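Why Does a Block Tower Fall Down?

From the Prondgate Children's Library "Ask Us Something" pages
Written by Roxana Lungu, with questions from readers

Let's begin with the bad news. Every block tower you ever build is going to fall down. Your sister will walk past it, or the dog will, or you will sneeze. The good news is that a tower falls down for reasons, and once you know the reasons you can put off the crash for quite a while. You can also explain very calmly to your sister why it was her fault.

The kind of tower we mean

There are lots of ways to pile up blocks. The one in this explainer is the layered kind, the sort you use for the game where players take turns pulling pieces out. You lay a few long blocks side by side. Then you lay the next few on top, pointing the other way, like a plus sign. Then you turn again, and again, until you run out of blocks or patience.

Grown-ups love this game until they lose it.

Why the layers take turns

Suppose you laid all your blocks pointing the same way. You would get a few skinny walls standing next to each other, like people in an elevator who have never met. Push one wall and it tips over alone. Its neighbors do nothing to help.

Now turn every second layer sideways. Each block lies across all the blocks under it and presses down on them. Each block also has others lying across its own back. The skinny walls are gone, and you have one chunky thing that hangs together. Bricklayers use a cousin of this trick. Look at an old brick wall and you'll see that the joints don't line up one above another. The bricks overlap, so each one sits on two below.

The invisible dot

Everything that has weight has a balance point. Scientists call it the center of gravity, and they say it in a serious voice. You can think of it as an invisible dot. For a neat tower, the dot is in the middle, halfway up.

Imagine a string hanging straight down from the dot to the table. If the string lands inside the bottom of the tower, the tower stands. If the tower leans so far that the string lands outside, over it goes. That is the whole rule. It has never once made an exception for somebody's birthday.

Try it with yourself. Stand with your back and heels flat against a wall and try to touch your toes. You can't do it without falling forward, because your bottom has no room to stick out behind you and keep your dot over your feet. Do this near something soft, please. Irfan Abbasi, who works at our front desk, did it near the book cart.

Tall is trouble

A short tower has a low dot. You can nudge it and it will mostly shuffle along and look annoyed. A tall tower has a high dot, and a small lean at the bottom turns into a big lean at the top. That's why nobody holds their breath when a tower is four layers high, and everybody does at 10.

A wide bottom helps. So does a flat table. A rug is a terrible place to build, and a bed is worse, although a bed does give you something to blame.

Friction, or why blocks don't just slide away

When two blocks touch, they grip each other a little. This grip is called friction. Even smooth wood has tiny bumps, too small to feel, and friction is what you get when one surface tries to slide over another.

The more weight presses on a block, the harder it is to slide. So a block low down in the tower is usually tighter than one near the top, since it is carrying everybody else. But you'll notice that some blocks low down are loose anyway. Wooden blocks are never exactly the same size. If one is thinner than its neighbors by the width of a hair, the neighbors hold up the tower and the thin one goes along for the ride. Good players hunt for the lazy block. They tap gently with one finger and feel whether it moves.

How to pull one out

Go slowly. If the block is in the middle of its layer, push the end until it pokes out the other side, then draw it straight out. If it is on the outside, wiggle it a tiny bit at a time. Stop if the rest of the tower starts to come along. The tower is telling you something, and you should listen, even if your brother is shouting "Go on, go on."

Brândușa Barbu, age nine, wrote to us from Brustholm to say that holding your tongue between your teeth makes you steadier. We could find no science on this. We all do it, though.
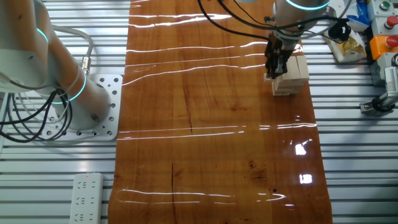
Why does the tower sometimes fall after you've let go?

Because your hand may have been helping without telling you. While your fingers touch the tower they can hold it up a little, and when you take them away it has to manage alone. A tall tower can also sway after a bump. If one of those sways carries the invisible dot past the edge of the bottom layer, the tower goes, and so does your good mood.

Things to try at home

Build 2 towers with the same number of blocks. Turn the layers in one and keep them all the same way in the other. Blow on them. Then push each one gently near the top with a pencil and see which gives up first.

Build a tower on a tray and tip the tray slowly. Watch whether the blocks slide or the tower topples. Short towers tend to slide. Tall ones tend to topple, and loudly, so perhaps not at seven in the morning.

Put a sheet of paper between two layers and see if the blocks above slide more easily. Then try a rubber band in the same spot.

If you find out something good, write it down and drop it in the yellow box by the stairs. Brigitta Fuchs empties the box at four o'clock and reads every note, including the rude ones. Next month's question came from Edileuza Camargo, who would like to know why toast lands butter side down.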